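플로사노(Plosano) 탁상시계 조립 키트 사용 후기

9월에 주문해서 주말마다 조금씩 만들었고, 지금은 거실 책장에서 돌아가고 있습니다. 부품은 전부 220개입니다. 상자를 열면 번호가 적힌 봉투와 설명서 한 권, 작은 드라이버, 핀셋이 나옵니다. 드라이버는 손잡이가 짧아서 오래 쓰면 손가락이 아픕니다. 저는 이틀째부터 집에 있던 것으로 바꿔 썼습니다.

설명서는 그림 위주라 글을 거의 읽지 않아도 됩니다. 다만 14쪽과 15쪽의 순서가 헷갈립니다. 그림대로 뒷판을 먼저 닫으면 태엽통을 넣을 수 없어서 다시 열어야 합니다. 판매처에 문의하니 Mitra Nouri라는 담당자가 금요일 오후에 수정된 파일을 보내 주었습니다. 답변은 빠른 편이었습니다.
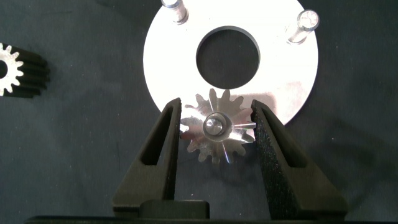 조립에서 시간이 가장 많이 걸린 부분은 기어 열을 맞추는 작업이었습니다. 축을 세우고 윗판을 덮을 때 한쪽이 들어가면 다른 쪽이 빠집니다. 나사를 반쯤만 조인 상태에서 핀셋으로 축 끝을 하나씩 밀어 넣는 방법이 제일 나았습니다. 윤활유는 들어 있지 않으니 시계용을 따로 사야 합니다.

완성 후 일주일 동안은 하루에 4분씩 늦었습니다. 진자 아래 너트를 두 바퀴 올리고 나서 하루 30초 안쪽으로 줄었습니다. 태엽은 닷새에 한 번 감습니다. 초침 소리는 생각보다 커서 침실에는 두지 않는 편이 좋겠습니다. 정각을 알리는 종은 레버로 끌 수 있습니다.

예전에 만든 플리스토벤트(Flistovent) 키트와 비교하면 금속 가공은 플로사노가 깔끔하고, 설명서는 플리스토벤트가 낫습니다. 플리스토벤트는 여분 나사를 넉넉히 주는데 이번 제품은 종류별로 하나씩뿐입니다. 저는 작은 나사를 잃어버려 추가로 주문했고, 배송까지 열흘 걸렸습니다.

조립 시계가 처음이라면 부품이 적은 입문용을 먼저 해 보시기 바랍니다. 한두 번 만들어 본 분이라면 값은 합니다. 별점은 다섯 개 중 네 개 주겠습니다. 유리 덮개는 별매인데 먼지가 꽤 쌓여서 다음 달에 살 생각입니다.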